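Foro Hogar y Textil > Lavado y conservación > Prendas de abrigo

Tema: Guardar plumífero negro acolchado: ¿doblado, colgado o comprimido?

Páginas: 1

tabique_19
Mensajes: 50
Buenas. Toca guardar el abrigo de invierno del chaval y quiero hacerlo bien, porque el del año pasado salió del altillo hecho una lámina. Es una chaqueta acolchada negra, con capucha, de tabiques horizontales y tejido exterior con algo de brillo. Marca Stunmont. La etiqueta de composición está borrada por los lavados y no sé si el relleno es pluma o fibra.

Opciones que manejo:
1) Bolsa de vacío en el altillo.
2) Percha en el armario, con funda.
3) Doblada en una caja de tela bajo la cama.

El armario de la habitación tiene 50 cm de fondo útil, así que la percha entra justa. Dejo foto de la prenda encima de la cama, antes de doblar nada.
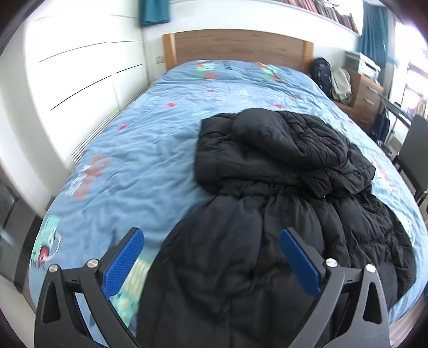 La chaqueta sobre la cama, sin doblar. Capucha hacia el cabecero.

Lo que me interesa saber es si las arrugas del tejido exterior se quedan marcadas después de varios meses y si la capucha debe ir hacia dentro o hacia fuera.

Orillo
Mensajes: 619
Antes de decidir el sistema hay que identificar el relleno. Prueba manual: coge un tabique entre el pulgar y el índice y frota. Si notas cañones finos y duros, lleva pluma. Si notas una capa continua que se desliza entera, es fibra en guata. Si notas bolitas sueltas, es fibra suelta tipo imitación de plumón.

Con pluma, la bolsa de vacío queda descartada para almacenaje largo. El cañón se parte y no recupera. Con fibra el daño es menor, pero existe.

wilma.morrison
Mensajes: 206
No comparto lo de descartar el vacío en todos los casos. Llevo seis inviernos guardando dos plumíferos en bolsas Veres y salen planos, eso es cierto, pero tras un ciclo de secadora a baja temperatura con pelotas recuperan el volumen. El problema suele venir de extraer el aire hasta que la prenda queda como una tabla. Si se deja la bolsa a media compresión, aguanta.

Lo que sí evitaría es el altillo si da a cubierta. En verano ahí se cuece todo.

Orillo
Mensajes: 620
Wilma, «recuperan» a simple vista. ¿Has medido el espesor antes y después? Yo sí, con una regla y un peso encima, siempre el mismo. En la prenda de pluma perdí 6 mm por tabique en una temporada. No es un laboratorio, pero la medida se hizo igual las dos veces.

wilma.morrison
Mensajes: 207
Una regla y un peso no distinguen la pérdida por compresión de la pérdida por uso. La prenda se usó entre las dos medidas, entiendo.

Orillo
Mensajes: 621
Se usó poco. Admito que la variable no está aislada. Mantengo la recomendación.

V_Cavalcanti
Mensajes: 88
Trabajé unos años en una tintorería y opino sobre la parte que toca al lavado.

La prenda se guarda limpia. Cuello, puños y borde de la capucha son las zonas donde se queda la grasa, y esa grasa amarillea o endurece el tejido aunque en negro no se vea. Programa delicado, agua fría, detergente líquido neutro en dosis reducida, doble aclarado, centrifugado bajo. Nada de suavizante.

Secado: completo. En un acolchado de tabiques horizontales la humedad se queda en la costura inferior de cada canal. El exterior está seco al tacto y el interior no. Aprieta los tabiques bajos y los de las mangas; si hay grumos, sigue húmedo.

Veo un radiador junto a la cama. No la seques encima. El calor por contacto deja marcas en los tejidos con brillo y en algunos no se van.

tabique_19
Mensajes: 51
Gracias. He hecho la prueba del pulgar. Se desliza entera, así que entiendo que es guata de fibra. El radiador lo descarto, tengo tendedero en la galería.

¿Y las arrugas?

V_Cavalcanti
Mensajes: 89
Las de la foto no me preocupan, es lo que hace cualquier acolchado amontonado. Vapor a distancia, sin tocar el tejido, y sacudir. Plancha no.

El pliegue que sí da problemas es el que se mantiene meses con peso encima. Si va en caja, que sea lo último que metes.

nudo_llano
Mensajes: 34
Percha y a otra cosa. Una chaqueta acolchada de chaval no pesa lo suficiente para deformar los hombros. Percha ancha, cremallera cerrada, funda transpirable. Llevo haciéndolo así toda la vida.

Fuera de tema: la funda nórdica de dibujos es de las que destiñen en el primer lavado. Yo tuve una parecida, azul claro con motivos en rojo, y no la metería con nada blanco.

Orillo
Mensajes: 622
Sobre la percha: en guata continua, de acuerdo. En relleno suelto acaba bajando al dobladillo si los tabiques están mal cosidos. Aquí es guata, vale cualquiera de las dos.

Sobre la funda nórdica: depende del tinte y de la temperatura. Por una foto no se puede saber.

nudo_llano
Mensajes: 35
Por la mía sí que lo supe. Tres camisetas rosas.

wilma.morrison
Mensajes: 208
Si optas por la caja, el doblado que mejor me funciona:

- Cremallera cerrada hasta arriba y bolsillos vacíos.
- Prenda boca abajo, capucha extendida.
- Mangas cruzadas sobre la espalda, sin tensar.
- Capucha sobre las mangas.
- Un único doblez a media altura, desde el bajo hacia el cuello.

Enrollarla ocupa menos, pero deja más marcas. La caja Londale de tela, la baja, cabe en la mayoría de somieres. Mide antes la altura libre, que la tapa abomba unos centímetros.

tabique_19
Mensajes: 52
Altura libre bajo el somier: 19 cm. La Londale baja entra. La Pitcombe con ruedas, que era la que tenía mirada, no entra.

V_Cavalcanti
Mensajes: 90
Bajo cama hay polvo. Funda de algodón dentro de la caja, una de almohada vieja sirve. Y nada de bolsa de plástico cerrada si existe la menor duda de humedad.

tabique_19
Mensajes: 53
Decidido: lavado, tendedero, caja baja con funda de almohada, encima de los jerséis. En febrero todavía no, que aquí hiela por las mañanas. Cuando la guarde tomo la medida de espesor con la regla y la repito en otoño, y así Orillo tiene un dato sin uso de por medio.

Orillo
Mensajes: 623
Anota el peso que pones encima y en qué tabique mides. Mejor en la espalda, lejos de las costuras.

wilma.morrison
Mensajes: 209
Y mide dos veces cada vez. El espesor cambia bastante según se haya sacudido la prenda o no. Déjala reposar una hora extendida antes de poner la regla.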